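Kistico medal display case, the 11-slot model: my thoughts after a month of use

My grandfather's medals spent most of my childhood in a biscuit tin in Mum's linen cupboard, wrapped in a tea towel, and when they came to me I promised I'd do better by them. He was with the artillery, and there are five of his, plus two of my great-uncle's and a few Defence pieces I've picked up at fairs over the years. So I needed a proper case, and after a lot of dithering I bought the Kistico in September.

It cost me $146 with postage, which stung a bit, as the plain Plukwood case my friend Priya Kowalczyk uses was only $80. Hers is a perfectly decent box, mind you, but the backing is stapled on and she's had to re-pin her Africa Star twice when the ribbon slipped. The Kistico has a padded board that lifts right out, so you can lay everything flat on the kitchen table and fuss over the spacing for as long as you like (I fussed for a whole evening and enjoyed every minute).

The slots are wide enough for full-size medals hung singly. If yours are court mounted on a bar, measure first! A group of five on a bar takes up the whole top row with barely a finger's width left over, and I had to shift the bottom row down to stop the clasps bumping. Miniatures look rather lost in it, and I'd keep those somewhere else.

I do love the colour of the felt — a deep navy that makes the silver sing — and the glass sits snugly with no rattle. The hinges are my one real grumble. They're stiff, and the lid won't stay up by itself, so you end up holding it with your elbow while you're trying to straighten a ribbon with both hands. Ottilie Reisinger at our collectors' club put a little brass stay on hers and says it's the best ten minutes she ever spent. I'll be copying her.

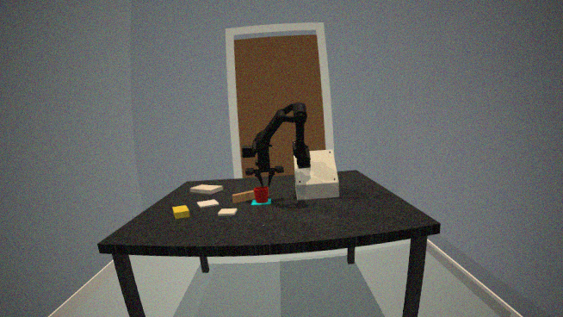
Black arm on a dark, curved-front table, computer render.

One more thing, about cleaning. The leaflet that comes with the case suggests polishing before you mount anything, and I'd ask you to please not, or at least to talk to somebody who knows first. The naming on the rim is half the story and it wears away so easily. A soft dry cloth has done me nicely.

Would I buy it again? Yes, I would, and I'm already eyeing off a second one for my great-uncle's papers and cap badge. Four stars, and I'd give it the fifth for a better hinge.

Nadja Ruchti, 10/23/25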